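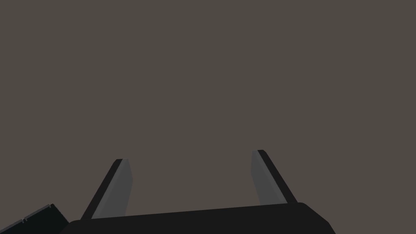
Kitchen automation at Esness refers to the gradual introduction of robot arms into the staff canteen and food preparation rooms of the Lurnska company site at Esness. The program was planned in simulation before any equipment was ordered, and it is often cited within the company for its effect on job roles.

By Anwara Pathirana
2021-02-03

Background

The Esness canteen serves 600 meals on a working day. Before the program, clearing and restocking counters took up much of each shift, and this work was shared among all kitchen staff. Lurnska engaged the engineering firm Cassim to study which of these tasks a two-armed robot could take over.
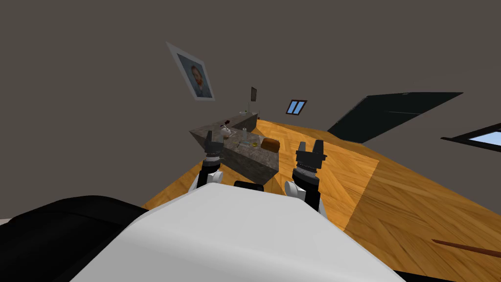

Staff were consulted on the choice of tasks from the outset. Kitchen workers asked that the trials deal with the mixed items they handle every day. The simulated counter therefore carries a loaf of bread, a dark red mug and a clear glass bottle together, and each calls for a different grip. Clear glass was named by the staff as the item they most wanted tested, as breakages were a frequent cause of lost time.

Changes to work

Under the agreement reached in June, no position was removed. Counter staff were instead offered 50 hours of paid training in supervising the equipment, which is run through a control program named Foltach. A supervisor approves each new task, watches the first runs and can stop the arms at any time.
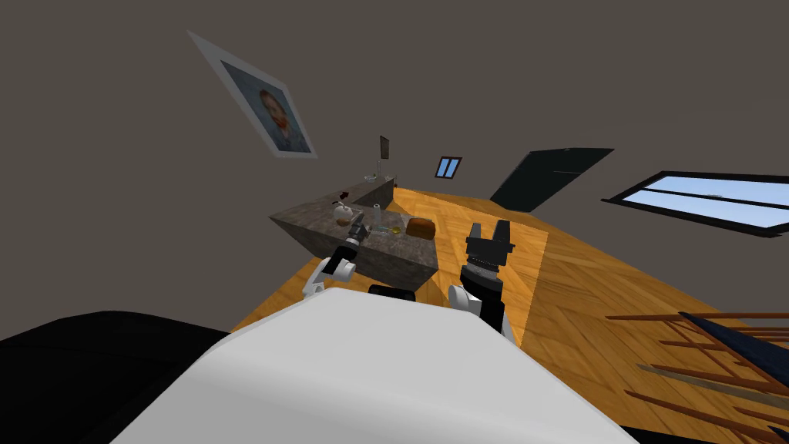 The agreement also set limits on the pace of work. Staff are not required to match the speed of the machine, and records of its stops may not be used to judge a worker's performance. Some employees reported less lifting and bending — others found that watching a screen was more tiring than the work it replaced. Rotation between supervision and cooking was later made standard.

Simulation trials

Cassim completed 2,186 simulated runs. Of these, 281 were reviewed jointly by engineers and kitchen staff.

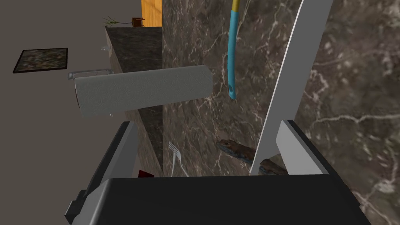
Simulated kitchen view over the gripper, with paper towel roll and blue-handled utensil.

Comments from the joint reviews led to changes in the layout of shelves and hanging tools.

Contact the editors | Copyright Lurnska | Back to top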